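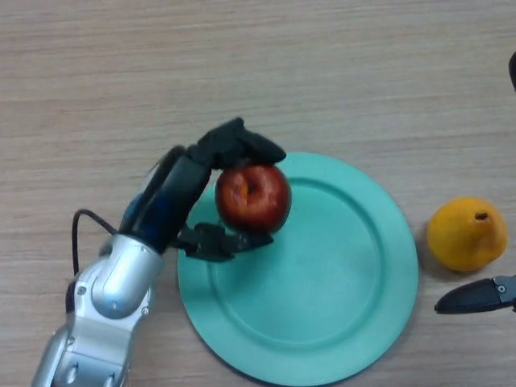 My project for the design studies course was about plates, or more exactly about whether the color of a plate changes how much fruit people take from it. I got the idea at my aunt's place in October, when she put the same sliced pears out in two dishes and one of them was empty before the coffee was ready. I wanted to see if that was just luck. I picked a big teal plate as the main one, and a red apple over teal is about as loud as a color pairing gets, especially on a pale table with that fine straight grain. The apple's deep red stands out against it. I liked it so much that I nearly dropped the other plate, but Birgit Rieger, my supervisor, talked me out of that (thank you!).

The other plate was plain white, from the Borach line that the cafeteria used to buy. Both plates are close to the same width. I didn't manage to find two with the same rim, and I'll come back to that.

How I did it

I set up in the hallway outside the studio, where people wait for the Womance reading group to let out. Each plate got the same amount of fruit, mostly apples with some plums, and a little card saying "please take one." I ran it on 6 afternoons and swapped the plates left and right every time, so nobody could say that people just grab whatever is closer to the door. Panagiotis Konstantinidis helped me carry the table and also ate a plum, which I did not count.

I topped up the fruit whenever a plate got down to half. That was harder than I expected! On the busiest afternoon I ran out of apples and had to run across to the grocery store, and for that stretch there were only plums on both plates. I kept those numbers in, but they are marked in the table at the back of the folder.

What I found

In total, 197 pieces of fruit were taken. More came off the teal plate, and it was ahead on every afternoon but one. The apples made most of the difference. With plums the two plates were nearly even, and my guess is that a dark plum just sinks into the teal and doesn't catch your eye the way a red apple does – but I only thought of that afterward, so I have no separate test for it.

Radosław Tomaszewski read my draft and asked about the rims. He has a point. The teal plate is flatter, so the fruit sits up higher, and that could be doing some of the work that I'm giving to the color. If I did it over, I would get both plates from one maker and add green apples as well. I'd also leave out the card, because a few people stopped to read it and then walked off without taking anything.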